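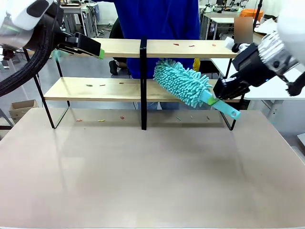 Gbeho Red Carpet Captions

1546 short captions on celebrity weddings, premieres and award-night outfits, written in English for the Gbeho entertainment desk and released as plain text.

Contents

captions.tsv — one caption per line, with an outfit type and an event type
designers.tsv — designer names and the spellings we accept
splits/ — train and test lists

Writing and checking

Samina Marwat and Shivam Mishra wrote the captions from the desk's own event notes. Each one was read by 2 editors. Where they disagreed on the outfit type, Shazia Shaikh made the call.

Known problems

Wedding gowns are overrepresented. Menswear is thin, and most of it is tagged "tuxedo" even when the note said "dinner jacket." Second looks — a reception dress, for example — get their own line, so the same bride can appear more than once. Keep those lines in the same split.

Changes

Version 4, June 2025: merged "cape" into "outerwear," fixed tabs in designers.tsv.

Contact: Dexter Thibodeaux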